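Chapter 8
Fruit After Harvest: Ripening and Storage

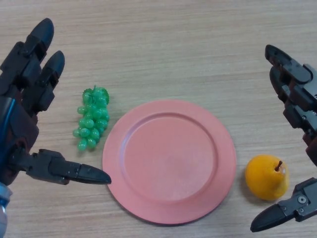
8.1 Before you start

Read section 3 of the last chapter first if you skipped it. You need the part on starch and sugar.

Two kinds of fruit. Pears, bananas, peaches -- these keep ripening off the tree. Grapes, cherries, most citrus don't. Pick a grape sour and it stays sour. Growers call the first group climacteric, and you will see that word alot from here on.

The gas behind it is ethylene. Fruit makes its own. A ripe pear in a closed bag speeds up the hard ones next to it, good in a kitchen, bad in a packing shed.

8.2 The Bralteddale pears

Case for this chapter. Noelia Peñalver ran the cold store at Bralteddale one October. Pears came in firm, went straight to 30 degrees F, stayed there. Fine so far. Then someone parked a load of ripe apples in the same room over night -- same air, same fans. By the time the pears shipped, the cores were brown and the skins still looked good.

Her notes are at the end of the chapter. Look at the door log before the temperature log.

8.3 What you should be able to do

Sort common fruits into the 2 groups.
Explain why a cold pear can look ripe and taste like nothing.
Read a storage log and find were the trouble began.

Key terms: climacteric, ethylene, respiration, chilling injury, field heat. Field heat comes first, in 8.4.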